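Pre-session checklist – tracking and planner software
Zeltcombe bench, 29 June 2024

1. Build on the recorder matches the planner (3189). OK.
2. Left and right streams named correctly. OK – they were swapped in March.
3. Cables clear of the hands through the full reach. OK, recheck after each break.
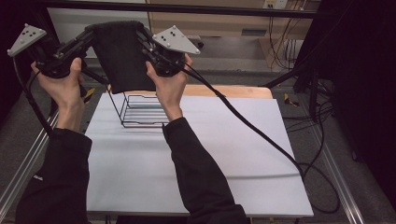
4. Clock offset between grippers under 5 ms. OK, left drifts more.
5. Pose tracking holds when the plates tilt outward. Comment: two short dropouts, both recovered. Logged as ticket 191.
6. Cloth mask separates dark fabric from black jaws. FAIL. Threshold needs work before Flultum gets the data.

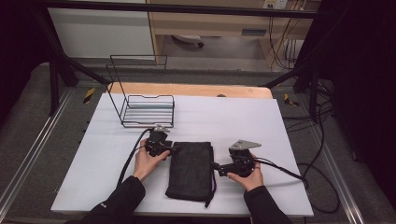
7. Replay in the planner, 10 episodes, no joint limit warnings. OK.
8. Stop command reaches both sides. OK.

Open: item 6. Do not sign off until it is rerun.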